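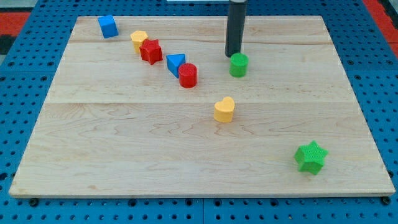

3.2 Materials and Layout of the Sorting Surface

Prondis Learning Review
22 May 2019

We use cookies to improve your reading experience. By continuing to browse this site you accept our cookie policy.

Figure 3. Colored shape blocks on the wooden board used for the free-placement task. The board rests on a blue perforated table.

The free-placement task was designed to record how people arrange a small set of solid shapes when they are given no pattern to copy. Earlier work with the Gredholm tray had relied on a fixed grid of recesses, and the recesses decided most of the outcome in advance. For the present study the tray was replaced with a flat board, so that a block could be set down at any point and at any angle.

The board is a rectangular slab of pale maple, made from several glued planks. Two of the seams can be seen in Figure 3, one across the middle and a fainter one toward the far end. The seams were discussed at length during the pilot phase. Some pilot participants appeared to treat the middle seam as a dividing line and placed blocks on either side of it, while others ignored it completely. A painted board was tried for comparison and was found to produce glare under the ceiling lights. The unpainted board was kept for the main study, and the direction of the seams was held constant for every session.

Eight blocks were used in each trial. The set includes a blue cube and a yellow hexagonal prism, both shown in Figure 3 toward the far side of the board. The blocks were kept small so that the full set could be spread out with clear space between the pieces. Color and shape were both available as sorting rules, and the instructions mentioned neither. Participants were told only to "put the blocks where they look right to you."

The table beneath the board is a bright medium blue with a regular grid of small round holes. The contrast between the blue surface and the blond wood gave the working area a clear outline, which proved useful when placements were coded later. Coders were asked to judge the position of each block by its base, and to record a block as "edge" when any part of the base came within 4 centimeters of the side of the board.

A total of 1,070 arrangements were collected from the three sites. Of these, 400 came from the Lenihan site, where the task was given as part of a longer session on spatial habits. Each site used the same board design and the same set of shapes. Sessions took place in the morning where possible – afternoon sessions were allowed at one site because of room bookings – and the blocks were returned to a cloth bag between trials.

Agreement between coders was acceptable for position but lower for grouping. Two blocks standing close together may be read as a pair or as neighbors by chance, and the coding guide did not settle the matter well in its first version. The guide was revised in June of the pilot year to include a distance rule, and the first 80 arrangements were coded a second time under the new rule. The figures reported in Section 4 use the revised codes throughout.

The orientation of tilted blocks raised a further question. A cube turned slightly away from the line of the board may reflect a deliberate choice or a careless release, and the final arrangement alone does not show which. Orientation was therefore recorded but was left out of the main analysis. It is considered again in Section 5, together with the comments participants gave after the task.

Related items

The Tudance Shape Set: Notes on Size and Finish
Seams, Borders and Lines in Tabletop Tasks
Coding Guide for Free Placement, Revised Version
Tray or Board? A Comparison of Two Sorting Surfaces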